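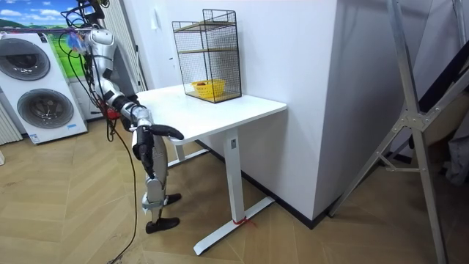 White desk, wooden floor.

Posted August 3, 2023

I have been doing jigsaws since 2017, when I had a bad back and was told to find something restful. I can't say I've found jigsaws restful. I have shouted at a hedge. I have accused the cat of theft, in front of guests, and then found the piece in my own cardigan.

The first one came from the hospice shop in Lurkley and was a harbour, as they all are. It had 1000 pieces according to the lid. Charity shop jigsaws often have a little note taped to the box saying "complete" or "one missing", and over the years I've learned to trust the second sort far more. Whoever writes "one missing" has plainly sat there until the bitter end and suffered. Whoever writes "complete" may simply have shaken the box and liked the sound of it.

I only once counted the pieces before starting. It was a Hunia, one of their steam railway ones, and I had paid a bit more than I wanted to for it. There were 856. I counted again the next morning with a cup of tea and there were still 856, which leaves a lot of railway unaccounted for. I did it anyway. The finished thing had a train with no front and a signalman standing in mid-air, and I kept it out for a week and got quite fond of it.

Everyone has a method and everyone else's is wrong. Mine is edges first, then anything with writing on, then buildings, then people, then boats. Sky last. My sister does sky first, to get it over with, and I've stopped doing jigsaws with my sister. There are also people who don't look at the lid. I met one on the train to Rutell and he told me so before we had left the platform.

Then there's the question of where to put it. The dining table is the obvious answer until you want to dine. We ate off our laps for most of one winter because of a Bavarian castle, and by the end of it there was gravy on the sofa and a certain atmosphere. I tried a board that slides under the bed, but every time I slid it out the turrets had moved. I've also tried one of those felt mats you roll up. You unroll it later and have a bag of bits again, only now with fluff on.

My current trouble is the big one. It was a birthday present, 3000 pieces, and it's a painting of the market square at Ondieki, a place I had never heard of and now know better than my own street. Nearly all of it is awnings, red and white striped, every stripe the same width. I can tell you which stall sells onions. I couldn't tell you what my next-door neighbour's front door looks like.

I've been at it since the clocks went forward. The edges are done, apart from a gap at the bottom left that I've decided not to think about. The onion stall is done. On Sunday I found a whole dog, in two halves, and had to go and tell somebody.

If you're after swaps, I have the harbour, two cottages and a bowl of fruit, all of them finished by me and all complete. I've written it on the lids. I also have the railway, and I've written on that one too, though it took most of the label.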